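Hepburn 담수거북 순회교육 키트 사용 평가
Indwood 공공도서관 어린이자료실
게시일 15/07/2022

Indwood 공공도서관 어린이자료실은 지난 6월 한 달 동안 Mevberg사의 Hepburn 담수거북 순회교육 키트를 대여하여 어린이 생태 프로그램에 사용하였습니다. 본 평가는 같은 키트의 구입 또는 대여를 검토하는 도서관, 학교, 자연학습 기관에 참고 자료를 제공하고자 작성하였습니다. 대여료는 당관 예산으로 정상 지급하였으며, 제조사로부터 별도의 지원을 받은 사실이 없습니다.

키트는 살아 있는 동물을 동반하지 않는 것을 전제로 설계되어 있습니다. 운반함에는 등딱지 모형, 발자국 도장, 알과 둥지 단면 모형, 서식지 카드, 바닥용 습지 지도, 진행자 안내서가 들어 있습니다. 당관은 그동안 Wustusgate 습지보전구의 해설사를 초청하여 실물 동물 프로그램을 운영해 왔으나, 동물의 이동 부담과 일정 조정 문제로 연중 횟수가 제한되어 있었습니다. 이번 대여는 해설사 방문이 없는 기간에 자체 인력만으로 같은 주제를 다룰 수 있는지 확인하려는 목적에서 이루어졌습니다.

구성품의 품질

등딱지 모형은 이번 평가에서 가장 높은 점수를 받은 구성품입니다. 등딱지 안쪽에 척추와 갈비뼈가 붙은 구조가 재현되어 있어, 거북이 껍데기를 벗고 나올 수 있다고 생각하던 어린이에게 별도의 그림 없이 설명할 수 있었습니다. 표면의 판 경계는 손끝으로 구별될 만큼 깊게 파여 있습니다. 시각장애 어린이가 참여한 회차에서도 진행자가 판의 이름을 하나씩 짚어 주며 같은 내용을 전달하였습니다.

배딱지의 경첩 부분은 움직이도록 제작되어 있습니다. 다만 연결 핀이 가늘어 힘을 주어 접으면 한쪽으로 밀립니다. 대여 기간 중 파손되지는 않았으나 핀을 다시 밀어 넣는 일이 반복되었고, 안내서에는 이에 관한 정비 항목이 없습니다. 예비 핀을 기본 구성에 포함할 것을 제조사에 건의하였습니다.

발자국 도장은 앞발과 뒷발이 따로 되어 있고 걸음 간격을 맞추는 종이 자가 딸려 있습니다. 어린이가 자신의 걸음 간격과 비교하는 활동에 적합합니다. 도장 잉크는 수성이며 옷에 묻은 경우에도 물세탁으로 지워졌습니다. 잉크판은 뚜껑이 헐거워 보관 중 마르기 쉬우므로 밀폐 봉투에 넣어 두는 편이 좋습니다.

서식지 카드는 모두 249장입니다. 동식물 카드, 계절 카드, 위협 요인 카드로 나뉘며 뒷면 색으로 구분됩니다. 분량이 많아 한 회차에 전부 펼칠 수는 없고, 당관은 계절별로 나누어 사용하였습니다. 그림의 정확도는 대체로 양호합니다. 동면 장면의 수심 표시는 안내서 본문과 카드의 내용이 서로 달라 수정이 필요하며, 정정본이 나오기 전까지는 안내서를 기준으로 설명하기를 권합니다.

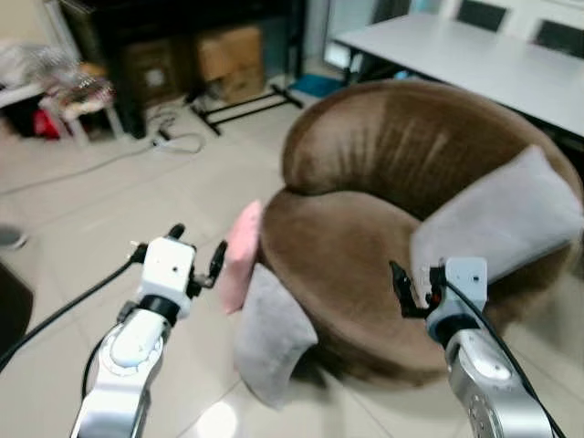

안내서에 실린 낭독 활동은 거북의 한 해를 따라가는 짧은 이야기로 구성되어 있으며, 읽는 데에 30분을 배정하고 있습니다. 유아에게는 다소 긴 분량이므로 산란 장면에서 한 차례 끊고 모형을 만지게 한 뒤 이어 가는 방식이 적절합니다. 안내서는 낭독자가 어린이와 같은 높이의 바닥에 앉을 것을 권하지만, 등받이가 둥글게 감싸는 갈색 벨벳 의자에 회색과 분홍색 쿠션을 얹은 자리도 보호자가 어린이 한 명을 데리고 읽어 주기에는 무리가 없습니다. 여러 명이 모이는 회차라면 이처럼 깊은 의자는 책장이 옆자리에서 잘 보이지 않으므로 안내서의 권고를 따르는 것이 낫습니다. 본문 활자는 크고 줄 간격이 넓어 낭독용으로 적당하며, 낯선 용어에는 쪽 아래에 풀이가 붙어 있습니다.

교육 내용의 적절성

안내서는 유아, 초등 저학년, 초등 고학년의 세 단계로 나뉘어 있습니다. 초등 저학년 과정의 완성도가 가장 높습니다. 둥지 단면 모형으로 흙의 깊이와 알의 위치를 살펴본 다음, 카드를 이용하여 너구리와 여우가 둥지를 찾는 과정을 따라가게 되어 있어 활동 사이의 연결이 자연스럽습니다. 담당 사서가 생물 교육을 전공하지 않았더라도 안내서의 순서를 지키면 진행에 어려움이 없습니다.

유아 과정은 활동 수가 적고 만들기의 비중이 지나치게 높습니다. 종이 접시로 거북을 만드는 활동은 이미 대부분의 어린이 기관에서 하고 있는 것으로, 이 키트를 빌려야 할 이유가 되지는 못합니다. 유아 회차에서는 만들기를 줄이고 습지 지도 위를 직접 걷는 활동으로 대체하였으며, 참여 시간이 눈에 띄게 길어졌습니다.

초등 고학년 과정에는 도로가 서식지를 나누는 문제가 포함되어 있습니다. 지도 위에 도로 띠를 놓고 거북이 산란지까지 가는 경로를 찾는 활동인데, 규칙이 복잡하여 첫 회차에서는 설명에만 상당한 시간을 썼습니다. 진행자용 요약 규칙표를 한 장으로 만들어 배포하면 해결될 문제로 보입니다. 야생 거북을 발견하였을 때 집으로 데려가지 않고 제자리에 두어야 한다는 내용은 모든 과정에서 되풀이되며, 이는 Wustusgate 습지보전구의 안내 방침과도 일치합니다.

운반과 보관

운반함에는 바퀴와 접이식 손잡이가 있어 승강기가 있는 건물에서는 한 사람이 옮길 수 있습니다. 계단에서는 두 사람이 필요합니다. 내부 칸막이는 모형의 형태에 맞추어 잘라 둔 발포재로 되어 있고, 각 칸에 품목 이름이 적혀 있어 회수 확인이 쉽습니다. 습지 지도는 너비가 600cm로, 일반적인 이야기방에는 다 펼치기 어렵습니다. 접은 상태로 일부만 사용할 수 있으나 하천 상류와 산란지가 지도의 양 끝에 있어 활동 내용이 제한됩니다. 당관은 강당을 사용하였습니다.

지도 원단은 물걸레로 닦을 수 있습니다. 접힌 자국이 남으면 가장자리가 들려 어린이가 걸려 넘어질 우려가 있으므로, 사용 후에는 접지 말고 말아서 보관하여야 합니다. 운반함의 지도 칸은 접은 형태만 들어가도록 만들어져 있어 이 점은 설계상의 결함으로 판단합니다. 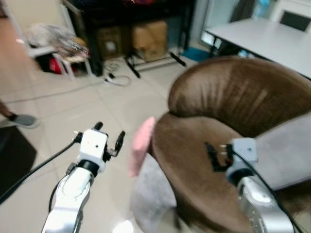 살아 있는 거북을 보여 주는 프로그램을 이 키트로 완전히 대체할 수 있습니까?

완전한 대체는 어렵고, 실물 프로그램의 사전 학습이나 해설사 방문이 없는 기간의 보완 수단으로 사용하는 것이 적절합니다. 등딱지의 구조와 둥지의 형태는 모형이 더 잘 보여 주지만, 호흡과 움직임, 사람에 대한 반응은 모형으로 전달되지 않습니다. 당관에서는 키트 활동에 먼저 참여한 어린이가 이후 해설사에게 더 구체적인 질문을 할 것으로 보고, 하반기 일정에서 두 프로그램을 이어서 배치할 계획입니다.

대여 절차와 고객 지원

대여 신청은 Mevberg사의 신청서를 작성하여 제출하는 방식이며, 보증금은 반납 확인 후 환급됩니다. 신청서에 기관의 행사 보험 가입 여부를 적는 항목이 있으므로 담당 부서에 미리 확인하여 두어야 합니다. 배송 시에는 품목 목록이 동봉되었으나 목록의 품목 순서와 운반함의 칸 순서가 달라 최초 검수에 시간이 걸렸습니다. 카드의 오류를 문의하였을 때에는 담당 부서로부터 다음 판에 반영하겠다는 서면 회신을 받았습니다. 정정 스티커의 제공 여부는 아직 정해지지 않았습니다.

종합 의견

초등 저학년을 주된 대상으로 하고 넓은 공간을 확보할 수 있는 기관에는 대여를 권장합니다. 유아 중심의 기관이나 좁은 이야기방만 있는 분관에는 등딱지 모형과 카드만으로 구성된 소형 키트가 적합하며, 제조사에 따르면 해당 제품은 별도로 신청할 수 있습니다. 구입은 카드와 안내서의 불일치가 정정된 이후에 검토하는 것이 바람직합니다.

당관은 다음 해 봄 산란기에 맞추어 같은 키트를 다시 대여할 예정입니다. 당관에서 작성한 유아 회차용 수정 진행안은 어린이자료실 안내대에서 열람할 수 있으며, 타 기관의 복사 요청도 같은 곳에서 접수합니다.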